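The Plullik Correction

I had been on the night desk at the Plullik Courier for 27 days when Yara Tannous called me into the hall and asked if I'd ever voted for anyone.

"Sure," I said. "Sheriff, once."

"Don't put that in a column," she said, and went back to her soup.

It was April, and the whole station was fighting over the Dellura tape. We had it, Channel Yip had it, and neither of us would run it — them because they liked the mayor, us because our owner golfed with him. I'd watched it so often I could do both voices. My mayor was pretty good!

So I called Siwan Yorath over at Yip, who used to share a desk with me and still owed me 84 dollars.

"If you air it, we have to," I said.

"Funny," she said. "I was going to say that to you."
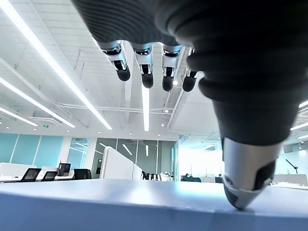

11:35 p.m.

We met at the Brorka Diner and flipped a quarter. I lost, or won, I still can't decide. I drove back, walked past Yara's office and put the tape at the top of the midnight show.

She was standing in the doorway when it started. She had her coat on.

"Turn it up," she said.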